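Home | Newsroom | Stores | Repairs | Careers | Contact

We use cookies to remember your basket and to learn which pages you leave fastest. Accept or manage your settings.

FOR IMMEDIATE RELEASE

Allotow Opens Repair Counter for Things It Would Much Prefer to Sell You New

KINDOLHOLM, 2 September 2025. Allotow, the secondhand furniture and housewares dealer, has opened a walk-in repair counter at its Kindolholm warehouse store. Customers may now bring in a wobbling, squeaking or sagging item and, in many cases, leave with the same item doing none of those things. The company's sales department has been informed and is taking it well.

The counter follows a trial at the smaller Pestton store, where staff looked at 200 items and sent 182 of them home in working order. The remaining 18 included a recliner that had been repaired before, with great confidence, by its owner.

"We spent years telling people a chair was finished when it needed one bolt," said Zoi Mitsotakis-Vlachou, head of repairs at Allotow. "It was good for business and bad for my mood. I would like to be remembered for the bolts."

Most small jobs are done while the customer waits. The waiting area has seating, all of it for sale. Anything that needs a part ordered is tagged and kept on site, and the customer gets a text message when it is ready, followed by a second, less cheerful message if it is still there a month later.

The counter will handle:

- Office and dining chairs
- Flat-pack shelving and desks
- Lamps with a plug (no ceiling fixtures)
- Drawers that used to close

It will not handle mattresses, anything with gas in it, or the Farouk folding bed, which Allotow sold until last spring and would prefer not to discuss.

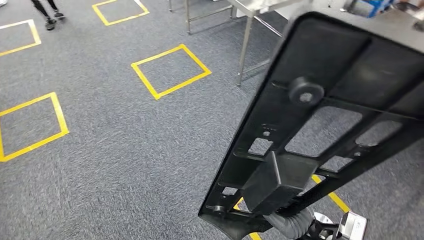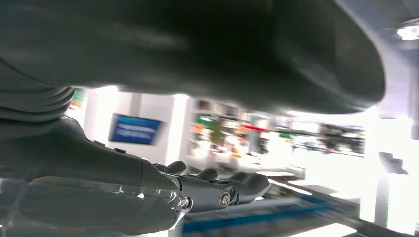
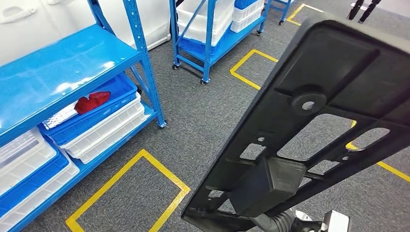 Spare parts are the other half of the plan. Allotow has begun stripping furniture that is past saving and keeping whatever is sound, and the parts library now lists 867 pieces, from casters to cabinet hinges. Molded plastic is the hardest category to match. A large black panel with ribs, rectangular openings and a round raised boss may look like every other large black panel until someone tries to line up the holes, so customers are asked to bring the broken piece along, even if it is awkward on the bus. A drawing on the back of an envelope is welcome but has not yet led to a successful repair.

Prices are posted at the counter. Looking is free, tightening is free, and everything else is quoted before work starts. The first 100 customers will also receive a hex key, on the theory that they have already lost theirs.

The Pestton trial counter will stay open through the end of September, after which its workbench moves to Kindolholm along with the good vise. Staff at Pestton have asked that it be noted they were promised the vise.

Press inquiries and requests to interview the recliner's owner, who is willing, should go to the Allotow newsroom.

Contact the newsroom | © Allotow. All rights reserved. | Back to top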